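Founder's Day

At Lekota School we had Founder's Day every May, and every May the whole of the lower school walked to Pranano Farm and back. The founder had walked it once in the rain to fetch milk for the boarders. That was the story, anyway. By my time there were no boarders and the farm had given up its cows.

The year I was ten I was put in charge of the flag for Devano house. It was a green bedsheet on a broom handle. Mr Boutros, who taught us maths, handed it to me at the gate and told me not to put it down before the farm.

"What if I need the toilet?" I said.

"Then pass it to someone sensible."

I looked along the line. My partner was Colin Peel, and he had already eaten his lunch.

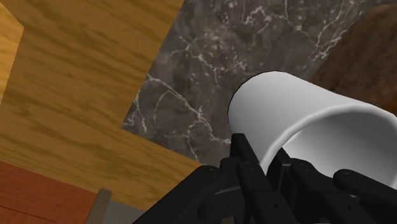 There were 300 of us on the road, two by two, with the little ones at the front so that nobody could go too fast. The broom handle was too long for me. If I held it straight the sheet blew over my face, and if I leaned it forward it hit the girls in front, who were Hendex house and complained to Mr Boutros. He moved us back nine places.

At the bridge Colin asked for a turn. I said no. He asked again at the chapel, and again where the road turns to gravel. He wasn't rude about it. He only wanted to carry it up the hill, he said, and I could have it back at the top. 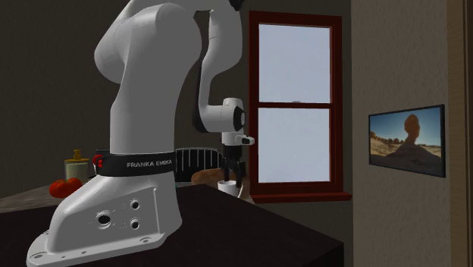

I gave it to him at the bottom of the hill. My arms hurt and I had a stone in my shoe. I sat on the verge to get it out, and by the time I had tied my lace again the line had gone past me and the flag was a long way up, perfectly upright, with Colin under it. He was marching. I hadn't known you could hold it like that, with the end tucked into your belt.

When I caught up he held it out to me without being asked.

"You do it," I said.

"You're meant to have it."

"Mr Boutros said someone sensible."

He put the end back in his belt.
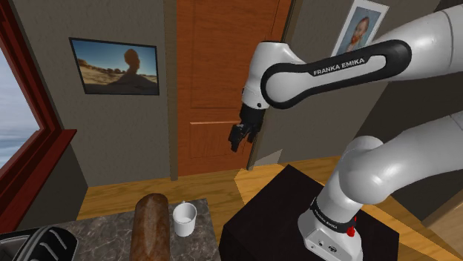

At the farm there were sack races and a tug of war, which Hendex won. Devano came last in everything. I gave Colin half my egg sandwich and the whole of my apple, and we sat against the wall with the flag across our knees.

Mr Boutros came along with his register, counting heads. He stopped in front of us and looked at the flag, then at Colin's belt, where the broom handle had left a dusty mark.

"Who carried it in?" he asked.

"We both did," said Colin.

Mr Boutros wrote something down and moved on to the next group. On the way home it rained, and we took turns.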